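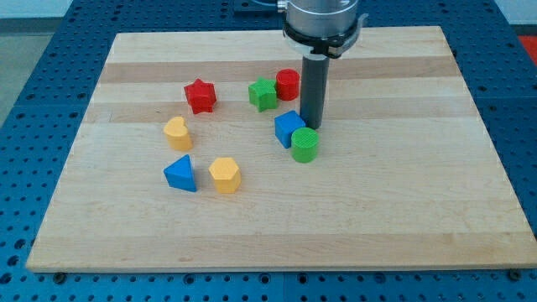
Gallery: The Little Painted Block Table

Eight painted wooden blocks on a maple board, and I could look at them all day! Different shapes, different colors, and if you lean in close you'll see the tops have a fine, slightly ribbed texture that catches your eye once you know it's there. The green cylinder and the blue cube are my two favorites in this picture, partly for the way those colors sit against all that pale wood.

About this page

Welcome to the Niser block gallery, my running collection of small wooden things and the surfaces they end up on. I started it in March after Zewditu Workneh passed along a shoebox of odd blocks (cubes, cylinders, arches, a few shapes I still don't have a name for) and I found I liked them best scattered around on a good plain board. I've kept adding notes ever since, mostly in the evenings, mostly with coffee.

Notes on the board

Look at the wood before you look at anything else. It's built from long parallel strips of light maple, most of them a creamy yellow, and then there's that one honey-brown band running across the far side. I love that band. Malte Lenz says he would have picked the strip out and swapped in a paler one, and we've agreed to disagree about it. A few faint streaks and knots show up in the grain too, and the near edge has a slightly darker end-grain lip where it hangs over the blue.

And what a blue! The tabletop is metal, punched all over with a regular grid of small round holes, and it makes a wide border for the board. Pale maple on strong blue is a pairing I'd never have thought to try at home, and now I want to paint my whole workbench that color.

Notes on the colors

Ataahua Brunton wrote in to ask whether I prefer blocks painted or bare. Painted, every time, as long as the paint is thin enough that the surface still has some life in it. Thick gloss makes a block look like candy. Bare ones are lovely in the hand, but on a pale board they tend to disappear, and half the fun of a scatter like this one is how the colors jump around when you step back.

Ibsa Lencho likes them sorted by shape, in rows. I've tried it, and it's very handsome for two minutes, and then I want to mess them up again.

Still to come: the Hidelum set, which has 10 pieces and a very good half-moon, plus a tray that Nahom Seyoum is sanding for me. He's promised it by Wednesday.

Last updated: March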